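Comparación de pinzas en una celda de dos brazos: procedimiento de ensayo

Guía interna del laboratorio de manipulación de Mandville. Revisión de 25 de noviembre.

El presente procedimiento permite comparar dos juegos de dedos, los acolchados Brurum y los afilados Clolanari, en tareas de sujeción y entrega de objetos pequeños.

Preparación
1. Monte un juego de dedos en cada brazo y apriete los tornillos de fijación en cruz.
2. Ejecute la rutina de puesta a cero en el controlador Mendes, primero con las pinzas abiertas y después cerradas.
3. Compruebe que la cámara de muñeca enfoca el punto de cierre de los dedos.

Ensayo
4. Coloque el objeto sobre la mesa. Se recomienda empezar por piezas rígidas y dejar para el final los llaveros y otros conjuntos articulados.
5. Sujete el objeto con los dedos afilados y elévelo a velocidad reducida.
6. Aproxime la segunda pinza por debajo, con los dedos cerrados, y ábrala únicamente cuando el objeto haya dejado de oscilar.
7. Repita la maniobra 20 veces con cada objeto. Anote por separado los fallos de agarre y los de entrega.

Si se registran más de cuatro fallos de agarre en una serie, deberá repetirse la puesta a cero. Los resultados anteriores a octubre se obtuvieron con otro acolchado y no son comparables.

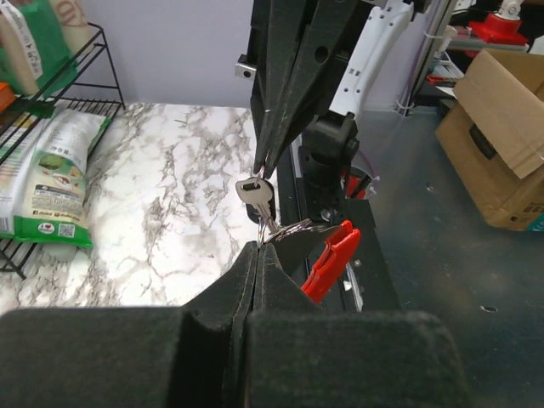 Llave sujeta por los dedos afilados, con los dedos acolchados en primer término.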